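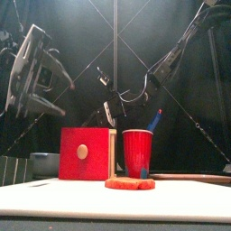 Progress report, second period
Cleso small-batch lager project
Covers the months since the April report

Summary

The brewhouse work is finished and we are brewing on the new system. Two of the three beers in the plan are through at least one full batch. The third, the smoked lager, is behind and will not be ready for the fall release. Spending is under budget on equipment and over on malt and freight. We are asking to move money between those two lines but are not asking for more.

Brewing

We have brewed 17 batches since the last report. Eleven were pilot batches on the small kettle and six were full batches on the main system. One full batch was dumped. It picked up a buttery flavor in the second week of lagering that did not clear with extra time, and we did not want to blend it away. The tank was taken apart, and the gasket on the racking arm had a split in it. All the racking arm gaskets have been replaced and are now on a six-month schedule.

Flasteretti, the pale lager, is in good shape. The recipe was locked after the fourth pilot batch. It comes out at 4.8 percent alcohol with a dry finish, and the bitterness was brought down a little from the version described in April. Drinkers in the taproom found the earlier one sharp next to food. The first two full batches matched each other closely. The third finished slightly sweeter and was sold as draft only.

Omus, the amber lager, took longer. The first pilots were too dark and tasted of raisins by the time they were eight weeks old. We cut the dark crystal malt completely and got the color from Munich malt and a longer boil. The change costs us 25 minutes of kettle time per batch. The current version tastes of toast and bread crust and holds up better in the package. There has been one full batch so far, which went to kegs and cans.

Âu, the smoked lager, is the one that is late. The smoked malt in our original plan was discontinued by the supplier, and the two replacements we tried were very different from each other. One was close to ham. The other faded during lagering to the point where tasters could not pick it out from the unsmoked control. We now have a blend of the two that is promising at pilot size, but it has only been brewed once and we want three good pilots in a row before committing a full tank.

Tank time

A full lager batch holds a tank for 56 days from knockout to packaging. The proposal used 42. The shorter figure came from our ale schedule with some weeks added, and it was too optimistic. At 42 days the pale lager still had a sulfur smell that most of the panel noticed. At 56 it was gone. We do not plan to shorten it again.

The effect is fewer batches per year than the proposal listed. With the present tanks we can do 24 full batches, down from 32. Sales projections in the attached sheet have been redone on that basis.

Equipment

The horizontal tanks arrived in May and passed pressure testing. One leg on the second tank had to be shimmed to get it level. The glycol chiller was installed the same week. It kept up through the hottest part of the summer but ran nearly all the time in July, so we have added insulation to the long pipe run along the back wall. Power use for cooling has dropped since then. We will have a full quarter of bills to compare in the next report.

The canning line is still rented by the day. Dissolved oxygen readings on the first rental run were higher than we like, and the operator adjusted the fill height and the foam on top before the second run. Readings were acceptable after that. Buying a used line was in the proposal as an option for year two and we still think year two is the right time for it.

Packaging and sales

The first canned release was Flasteretti in June. We packed 600 cases. All but a few dozen were sold in nine weeks, most of them through the taproom and the rest through bottle shops within an hour's drive. Draft did better than cans. Five restaurants took the pale lager on a permanent line, and one dropped it again when they changed their menu.

Label stock was a problem. The first roll had an adhesive that let go in ice water, and bartenders at two outdoor events sent cans back with the labels sliding off. The printer credited us for the roll. The new stock has been soaked overnight and stayed on.

Omus cans go out in September. We are packing a smaller run, 400 cases, because the amber style sells mainly in the fall and we do not want old cans on shelves after the holidays.

Budget

Equipment came in under the approved amount, mostly from buying the chiller as a floor model. Malt is over by 11 percent. Part of that is price and part is the extra pilot batches for the smoked lager. Freight is over by 19 percent. Malt was ordered by the pallet when we had planned on larger loads - we did not have dry storage for a full load until the back room was cleared in July.

We request approval to move the unspent equipment money to malt and freight. Labor and lab testing are on budget.

Problems and risks

The main risk is tank space. If one batch has to be held or dumped, there is no spare tank to cover it, and the restaurant accounts would run short within two weeks. We are keeping a reserve of kegs in the cold room to soften this, but the cold room is small.

The second risk is yeast. We repitch up to six generations, and viability on the fifth was lower than expected. Until we understand why, we are stopping at four and buying fresh, and the extra cost is included in the revised budget.

Work planned for the next period

Brew and package the second full batch of Omus.
Complete three pilots of Âu and decide on a date for a full batch.
Send Flasteretti to the outside lab for shelf life testing at 30, 60 and 90 days.
Compare cooling costs before and after the pipe insulation.
Get two quotes on used canning lines.

The batch log, lab results and revised budget sheet are attached. Invoices for the period are available on request.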